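Minutes, manipulation group, 28th May
Testura lab, Skodton site on the call

**1. Previous minutes**

Accepted with one correction: the October run used the old gripper pads, and the table in the appendix should say so.

**2. Shoe rack task, data so far**

The set now holds 1,650 usable demonstrations against a target of 2,000. Another 35 were thrown out because the two arms' clocks had drifted apart. Skodton has fixed the sync script and will send the new version to everyone who records.

Labeling is behind. It was agreed to stop marking every contact by hand and mark only the grasp and the release, as in the Goletti protocol. The older episodes will be left as they are.

**3. Method comparison**

Two policies were trained on the same data. The first predicts both arms' motions together. The second, called Hartono in our notes, picks which arm should act and then plans for that arm alone. Each was given 100 trials with the pink and black slides, with starting positions shuffled between trials.

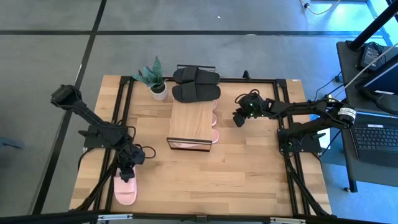

Skodton asked if the joint policy had simply seen more two-arm grasps in training, in which case the comparison says little about the method. The split was drawn at random and no one had checked this. It will be checked before any numbers go in the draft.

Leaving that aside, the joint policy did better when both arms had to work close to the rack. Hartono was steadier on single pickups and stopped less often halfway through a reach. Almost all of its failures came at the handover, where the second arm started late.

Grasping by the strap was discussed at some length. Both policies go for the strap, as the operators did. Testura would like a small set of demonstrations with grasps on the sole edge, for slides that land upside down. Agreed, but only after the main target is met.

**4. Scoring**

A slide that ends up on the rack but hangs over the front has been scored as a success by one site and a failure by the other. From now on it is a failure. Testura will rescore its trials from the recordings.

**5. Actions**

- Testura: check the training split, rescore trials, correct the October appendix
- Skodton: send out the sync script, write up the handover failures
- Both: keep recording to the target, no change to the table layout until then

**6. Any other business**

Disk space on the shared drive is low. Raw video from the pilot can be moved to the archive.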